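O meu projeto deste semestre é sobre mesas. Mais exatamente, sobre o que acontece em cima de uma mesa partilhada quando toda a gente precisa dela e todos deixam lá qualquer coisa. Parece um tema pequenino, eu sei (a minha primeira ideia era redesenhar a biblioteca inteira!), mas foi o que me deu mais gozo fazer desde que entrei no curso.

# Relatório de projeto: uma mesa para todos, mas arrumada

13 de setembro de 2026

## De onde veio a ideia

Na sala de projeto do edifício Lockyer há várias mesas grandes, de madeira, e desde dezembro que eu andava a reparar no mesmo: chegava, queria abrir o caderno e passava os primeiros minutos a empurrar cabos, canetas, estojos e restos de maquetes para o lado. Depois alguém chegava, empurrava tudo de volta, e assim por diante até à hora de fechar.

Chamei ao projeto Trevora, porque precisava de um nome para a pasta e este ficou. O objetivo era experimentar maneiras baratas e reversíveis de separar a zona de trabalho da zona onde as coisas pousam. O orçamento era de 1.000 cêntimos, ou seja, dez euros, e a única regra da sala é não furar nem colar nada de forma permanente. Adeus, divisórias bonitas em acrílico!

## O que experimentei

Comecei com tabuleiros de cartão. Ficaram giros no primeiro dia, mas ao fim de uma semana já tinham os cantos moles e serviam sobretudo para guardar papéis que ninguém queria. A seguir tentei uma toalha de feltro, que marcava muito bem a zona mas escorregava sempre que alguém se apoiava nela (e apanhava migalhas de uma forma impressionante).

A terceira tentativa foi a fita adesiva, e foi com essa que fiquei. A ideia é desenhar um retângulo no tampo e combinar que tudo o que está em uso fica lá dentro. O que não está em uso sai da mesa. Gastei 400 centímetros de fita na primeira versão e tive de a arrancar toda, porque medi a partir de um lado que não estava direito. Na segunda gastei 326 e já saiu como deve ser.

Algumas notas para quem quiser repetir:

- o cinzento cansa menos a vista do que o amarelo, que foi a minha primeira escolha;
- uma fita estreita chega perfeitamente, e a larga come espaço útil;
- convém limpar o tampo antes e deixá-lo secar bem;
- para arrancar, puxa-se devagar e quase paralelo à madeira.

## A mesa com a fita

Para os ensaios usei sempre poucos objetos, e de propósito bem diferentes uns dos outros. Queria ver se o retângulo se lia logo à primeira, mesmo com coisas de cores fortes e com cabos pelo meio.

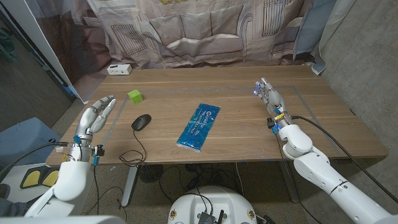
*Figura 1. Tampo de madeira com a zona de trabalho marcada a fita cinzenta; cubo verde-lima e rato preto com cabo.*

O cubo foi o objeto mais fácil de todos: vê-se logo e não foge para lado nenhum. O rato deu-me mais que pensar, por causa do cabo, que passa por cima da borda da frente e fica pendurado em voltas. A minha regra falava do que está dentro do retângulo e esquecia-se completamente do que sai dele! Acrescentei então uma linha ao protocolo: os cabos contam como parte do objeto e devem sair pelo lado de trás, com a folga enrolada.

## O que ainda falta

Gostava de testar isto com um grupo maior e noutra sala, talvez na do Mundton, onde as mesas são mais estreitas. Também queria comparar a fita com o Skidow, um tapete fino que encontrei numa papelaria e que, pelo preço, ficou fora deste orçamento. E tenho de resolver o problema das canetas, que continuam a rolar para fora do retângulo sempre que alguém fecha um livro com mais força.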